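Manager app shows open trades on the phone but the daily report is empty

Asked in: Mobile and back office

Hello everyone, and thank you in advance for reading all of this! I look after a small brokerage desk and we moved to the Jasance manager app in May. I love having the dashboard on my phone, but the daily report has come up blank since Friday.

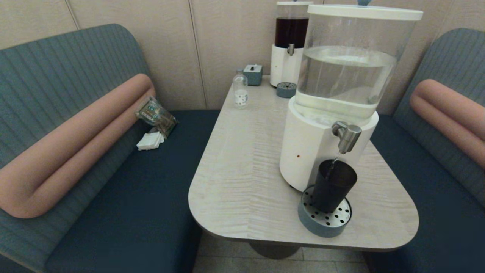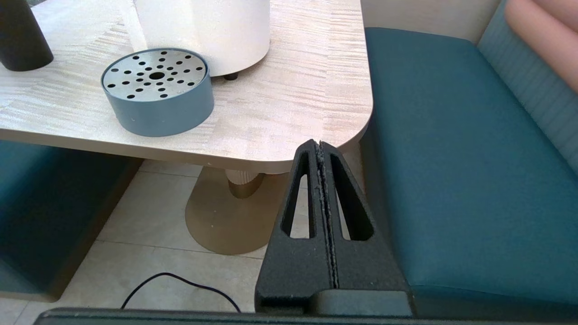

Photos: Golstead

Open positions update just fine, and I can see all 14 of our account groups. When I tap Reports and pick Daily, though, the wheel spins for 30 seconds and then I get a page with headings and no rows. I have signed out and back in, and I put the app on a second phone with the same result. Our server is hosted with Grorkstead, if that matters. Is there a setting I'm missing?

3 answers

Answer 1 (accepted)
I had this very thing, and it drove me a little batty, so you have my sympathy. Reports use a separate permission from the live view. Ask whoever has the admin login to open your manager profile on the server, go to Permissions and tick Reports, then save. Sign out on the phone, wait 5 minutes and sign in again. If you still get nothing, try one group at a time (ours choked on anything over 20 groups, but you're well under that).

Answer 2
Reinstall it.

Answer 3
We use the Ahn plugin for reports and never looked back, though I grant you it's one more thing to pay for. Do check the time zone in the app too. Mine was a day ahead and it was asking for a report that didn't exist yet!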